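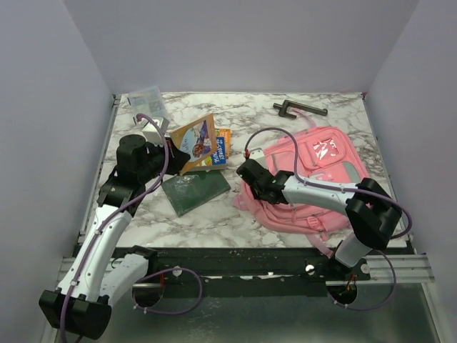

Stacking picture books flat is a false economy, according to Grethe Hjaltested: the lowest one is always the one that is wanted, and the whole pile moves to get it out. She stores hers upright, spines outward, and keeps a pile only for books in use that week.

The objection holds for most households. A stack of mixed formats has no common edge. Large, thin picture books overhang the smaller paperbacks beneath them, and the corners take the load. Sorted by format first, the same books stand without leaning.

Shelf depth matters more than shelf length. The low Gudard unit measures 420 mm from front to back, deep enough for landscape formats but too deep for paperbacks, which drift to the rear. A batten fixed behind the row corrects this. The Kuusisto version has a fixed lip at the front, 40 mm high, and holds books face out. It takes fewer titles, though younger children find them faster.

School bags are a separate matter. Jérémie Masson empties his children's backpacks on to a table each Sunday and sorts the contents into books, clothing, stationery and small loose parts. Books go back to the shelf before anything else is handled. Fabric items are shaken out and folded last.
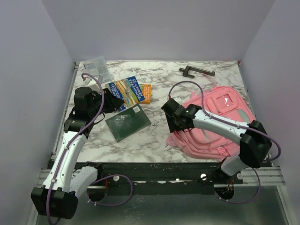 Should a backpack be repacked straight after it has been emptied?

Leave it open overnight. Crumbs and grit are easier to brush from the seams once the lining has aired, and the books can be packed in the morning, tallest against the back panel.

Small parts belong in clear bags, one type to a bag. Sterier sells a zipped pouch with a writing strip, but a freezer bag with a paper label does the same work. Flat boards and folders should stand at the end of a shelf, where they act as a divider.

Last updated: August 2020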